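Minutes – Gakumton Hall Users' Group, February meeting

Opened 7.05 pm in the supper room. Quorum met. Apologies were taken as read and the previous minutes were accepted with one correction: the Urnix quote was for the side gutters only, not the whole roof.

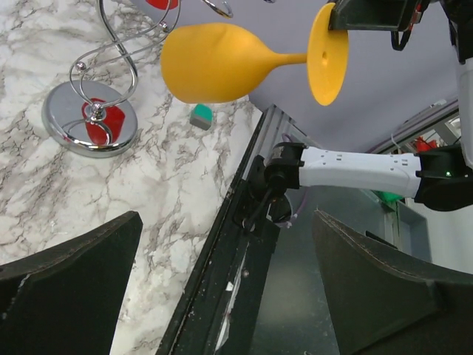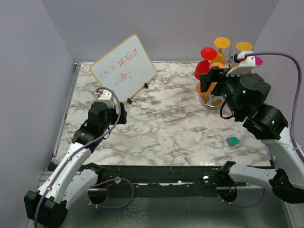
*First picture: yellow wine glass and chrome bottle holder. Second picture: small whiteboard with red writing, on the marble-patterned tabletop.*

**1. Matters arising**

The back door lock has been replaced. Two old keys are still out and need to come back before the next hire. The piano has been tuned and the invoice paid.

**2. Money**

Balance at the end of the month was $779. The insurance instalment is not due until autumn. Hire fees from the dance class came in late but in full. It was agreed to leave the hourly rate where it is and look at it again mid-year.

**3. Gutters**

The Urnix quote was discussed again. Some felt the price was fair, others wanted the downpipe near the ramp included before anything is signed. Water still pools there after heavy rain and the concrete is getting slippery. Motion to ask Urnix for a revised quote with the downpipe added. Carried, 3 against.

**4. Shared supper**

To be held in March in the main hall, starting at 6 pm. Seating is capped at 80 under the hall's fire rules, and that includes children and kitchen helpers. Khamphan Bakery will supply bread rolls at cost. Everyone else brings a plate, labelled underneath with a surname. Please list nuts and shellfish on a card beside the dish.

There was a long discussion on whether to hire crockery or use the hall's own. The hall's own will be used. Chipped bowls are to be thrown out beforehand – not put back in the cupboard. Tea towels are short, so bring one if you can.

**5. Bookings**

Julik Choir has asked for an extra evening each week until winter. This would overlap with table tennis by half an hour. The choir is happy to start in the supper room and move across once the tables are packed away. Agreed on a trial of 3 months.

The online calendar is still showing last year's school holidays. To be fixed before the new booking form goes out.

**6. General business**

- The heater nearest the stage trips the switch when the urn is on. An electrician is to be booked.
- Bins go out the night before collection. They were missed twice over summer.
- Lost property will go to the op shop at the end of the month. It includes a grey cardigan, a child's scooter helmet and several lids.
- The noticeboard key is now kept in the kitchen, top drawer.

Meeting closed 8.40 pm. Next meeting same time, supper room, with the revised gutter quote first on the agenda.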